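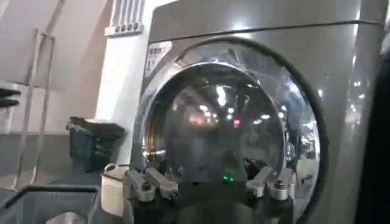 The Robot That Learned to Doubt Its Own Eyes

Ask a robot to open a washing machine and you find out fast how much it hates shiny things. The door is a dome of glass inside a ring of polished chrome, and both throw the room back at the camera: ceiling lights, bright streaks, bent shapes that slide around as the arm moves. To a vision system, a reflection can look every bit as solid as a handle.

Honeylyn Mercado's team at the Bramwell lab has a lovely fix, and I've been telling everyone I know about it since June. Their method, called Prekix, has the robot make small side-to-side moves with its wrist before it reaches. Marks fixed to the machine, like the white label with its big "1", shift the way a nearby surface should. Reflections drift differently. Prekix compares the two and learns which pixels it can trust.

The team trained it on 400 short clips, a tiny number for this kind of work, then ran 1,000 door-opening attempts. The older approach, working from a single still view, missed the door edge 51 times. Prekix missed it 7 times (seven!), with the same arm and the same two-sided metal gripper.

"We spent months trying to get rid of glare," Mercado told me. "Then we started reading it, and the numbers moved in a week."

There are limits. The wrist moves slow down each reach, and a dark machine in deep shadow still gives the method trouble, with so little contrast to work from. Mercado wants to try oven doors and glass-front freezers next, and a group at Drunberg has asked for the code so they can test it on car windows.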